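About Brenent

Brenent tests whether two-armed machines can do small household and shop-counter chores. We publish what we find, including the failures. The company was set up by Leobardo Quintero and Naveen Kashyap, and we work for manufacturers who want an outside opinion before they make claims about their products.

Our table work deals with everyday items such as card holders, cups and clear boxes, set out on a patterned cloth.

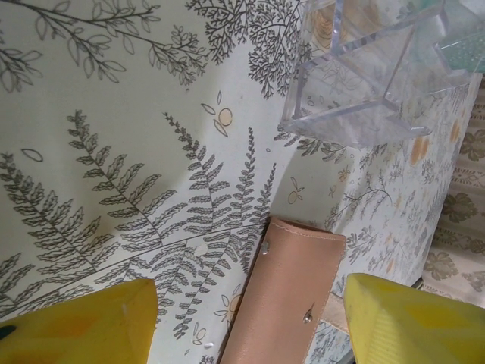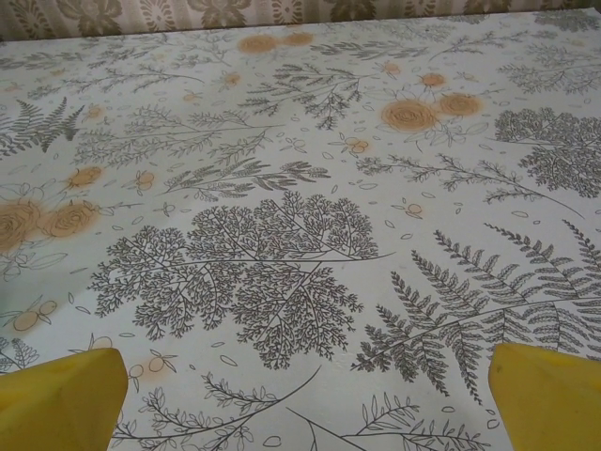
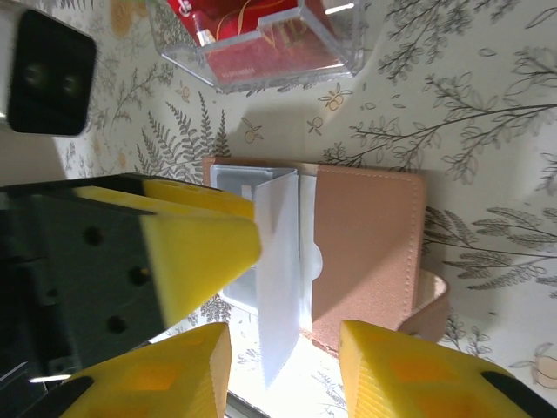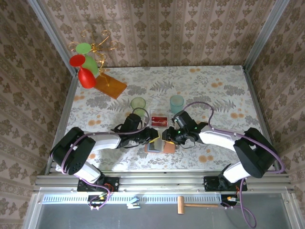 Can they do the chores yet?

In part. Rigid items with a clear edge are largely a solved problem at slow speed. Soft and hinged items are not. A wallet with clear sleeves combines several known difficulties: transparent plastic, thin layers and a cover that moves when touched. Busy prints add another – the vision system has to separate the item from the pattern under it.

How we test

Each chore is attempted 400 times under our Rureo protocol. A chore is listed as ready only if no person steps in during the last 83 attempts. Partial results are reported as failures. We do not edit out retries.

Who we are

We have 4 full-time staff and 2 benches. Leobardo runs the trials and Naveen maintains the control software. Results are published every December, and clients see their own figures first but cannot change them.

Trial requests should state the chore, the items involved and the time allowed per attempt.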